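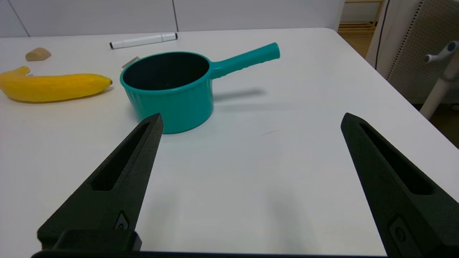 The teal saucepan from the wrist camera, with a finger on each side.

Tips for teaching a kitchen task by hand or by remote control

I write this page for people who show tasks to a robot arm at a table, at work or in a school shop. English is my third language, so please forgive a strange sentence now and then. The notes come from two years at the Giltholm workshop, where we recorded 1,364 showings of small kitchen jobs. I kept 448 of them. From the others I learned most of what is written below.

Before you start

Decide on one sentence that says the task. "Lift the saucepan by the rim and put it down on the left side." Write it on paper and put the paper where you see it. When Uthai Luangrath and I compared our first recordings, he was lifting by the rim and I was pushing the pan with closed fingers, and we both called it "move the pan".

Choose things that you would find in a real kitchen drawer, also the ones that do not belong to the task. A banana or a marker on the table is good company for a saucepan. If the pan is always alone, the arm learns to go to the only dark round thing it sees, and then you are surprised when it goes to a bowl.

Move all things between showings. Move them a little, then sometimes a lot. Turn the handle of the pan to another direction. I make myself a small map of the table with nine fields and I mark where the pan has been. Without the map I put it always in the same place, near my right hand.
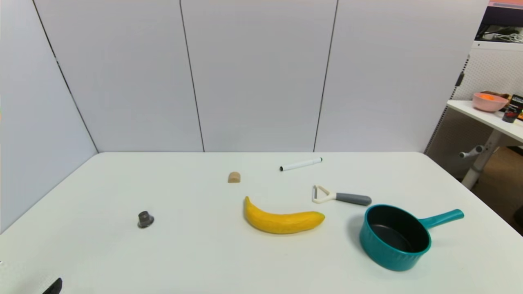
One layout with the peeler to the right of the banana and the saucepan in the lower right part of the table.

Guiding by hand

Hold the arm behind the wrist and keep your fingers away from the gripper. Your sleeve should not come in front of the wrist camera. Jade Cheetham rolls her sleeves up and takes off her watch, and I copied this from her.

Push gently and with even speed. A new person usually goes fast in the air and then stops just before the object to think. The arm will learn this stop too. It is better to practice the path three times with recording off, and then record.

Do not correct the arm with a jerk. If the fingers come too low, let the showing finish, write "low" in the notebook and do it again.

Guiding by remote control

Sit so that you look in the same direction as the arm. If you sit across from it, left becomes right and you will make zigzag lines. We use the Vuster hand controller, and I set its speed to the slow step for the last part of the way, when the fingers are close to the pan.

Look at the wrist picture when you are near, and at the head picture when you are far. Changing between them feels slow on the first day. After a week you do it without thinking.

Open the fingers wide before you come down. With a saucepan this matters much, because the wall is round and a narrow opening will touch the rim and turn the pan away. 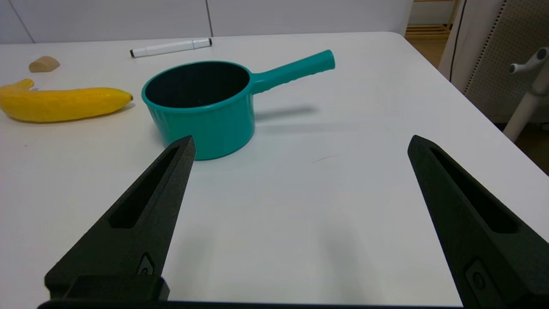
For flat things the rule is different. A peeler or a marker needs the fingers only a little open, and the arm straight above. Come down until the tips are almost at the table, close, wait one short moment, lift. If you lift at the same time as closing, a marker can roll out.

Rest your hands every twenty minutes — tired thumbs make bad recordings. My worst group was 81 showings made in one evening in May, and I threw away almost all of them.

Keeping and throwing away

Watch each showing once at double speed on the same day. Keep the ones where the movement is calm and the end is clear. Throw away those where you had to touch an object with your free hand in the middle.

Keep also some in which the first grip slips and you try again in a good way. Vesna Ivanov asked me to do this and I did not believe her at first. Now I put them in a separate folder with the name "second try", and there are 145 in it.

Write the notes in plain words, with the same word for the same object each time. We had "pot", "pan" and "saucepan" for one thing, and Nikola Vlachou spent a whole afternoon to repair it.

At the end of the day, put the arm in its rest position before you switch off the power, and wipe the tabletop with a dry cloth.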